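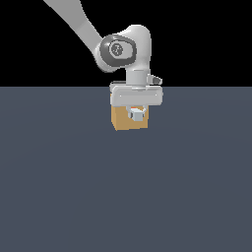 ## June 2021: the gripper that closed on nothing (sim bench, Jeltden cell)

Writing this down while I still remember which of the three config files I blamed first.

Fault as reported by Nkechi: grasp routine on the tan box returns success, arm lifts, box stays on the floor looking smug. She ran a batch of 200 episodes overnight and got a success rate of 100%, which should have been our first clue, given that we have never had a success rate of 100% at anything.

What I checked, in the order I checked it (wrong order, as usual):

- Friction on the fingertips. Fine. Changed it anyway, changed it back.
- Box mass. Someone had it in grams. Fixed, no difference to the fault.
- Approach height. The arm comes down over the box and the fingers end up in front of its face instead of either side of it. From the default camera you can't easily tell, as the gripper body hides the top of the box. Fergal had looked at this view for most of an afternoon and pronounced it "lined up."
- Tool offset. Aha.

The offset still belonged to the old Strömberg tool. Deirdre swapped the gripper model in February and updated the mesh, the joint limits and the wiki page, but the offset lives in a separate file that the wiki page does not mention. I wrote the wiki page.

That explains the miss. It doesn't explain the 100%. For that we have the success check to thank: it tests whether the *gripper* is above the lift threshold at step 2000. The box isn't consulted. Rosine found this in roughly four minutes, after I had spent a day on friction.

The part that isn't funny: Siobhán was going to push the same offset file to the real cell this week. The error puts the fingers low and forward, and on the hardware there's a fixture plate in that spot. Push is on hold. Real arm stays at 25% speed until the new file has been checked against a measured tool point, by two people, neither of them me.

Done so far:

1. Offset corrected, loaded at startup from the gripper model's own file.
2. Success check now looks at box height. Reran the batch, got a believable and rather depressing number.
3. Episode 351 from the older Zilus runs flagged as suspect, along with everything after it.

To do: second camera from the side. Ask Deirdre if the Cleva branch copied the old offset too. Fix wiki page.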